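Wrist Camera and Gripper Trials: Frequently Asked Questions

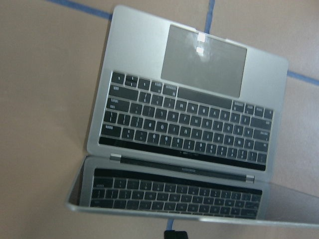
Last changed: November, by Yiğit Duman

Which arms and grippers are you comparing?
One arm, the Khasawneh, with two grippers. The Bulovgate is a parallel gripper with flat pads. The Lillness has two curved fingers that close toward the palm. Both bolt to the same wrist plate, and swapping them takes 12 minutes if the cable clips are already loose.

Where is the camera?
On the wrist, looking down past the gripper. We tried a fixed overhead camera first and lost sight of small objects whenever the arm was over them. The wrist camera stays on for all runs now.

Why a laptop?
We wanted something flat, shiny and easy to damage. An open silver laptop gives the camera brushed metal, black keys and a dark screen in one view. With the lid folded nearly flat, the screen reflects the keyboard, and the object finder sometimes reports a second set of keys there. A box or a mug would never have shown us that.

Does the laptop have to be running?
No. Screen off is the standard setup. A lit screen changes the exposure, and those runs are logged separately.

What is the blue tape for?
It marks the grid on the floor. Starting positions are given by grid section, so that both grippers get the same set.

Can I read the key labels in the camera pictures?
Not reliably. The picture is a little soft at this distance. If you need to read print, move the arm closer or use a different camera. For finding the edges and the hinge, the wrist camera is good enough.

How many attempts make a full run?
90 per gripper. Stop after every 10 and check the pads for dirt.

What counts as a success?
The gripper closes on the edge of the base, raises it 8 centimeters, holds it and sets it down without a slip. Touching the screen is a fail even if the lift goes well.

Which gripper is better?
For thin edges, the Bulovgate so far. The Lillness does better on round objects but tends to push the laptop before it gets a hold. Ozan Baysal is still working on a slower closing speed for it, so this answer may change.

Which controller do you use?
The Trurnley, with its force limit set low. The stock setting was too high for this kind of object.

Can I add my own object?
Yes. Send Ozan its weight and size, and say which parts must not be touched.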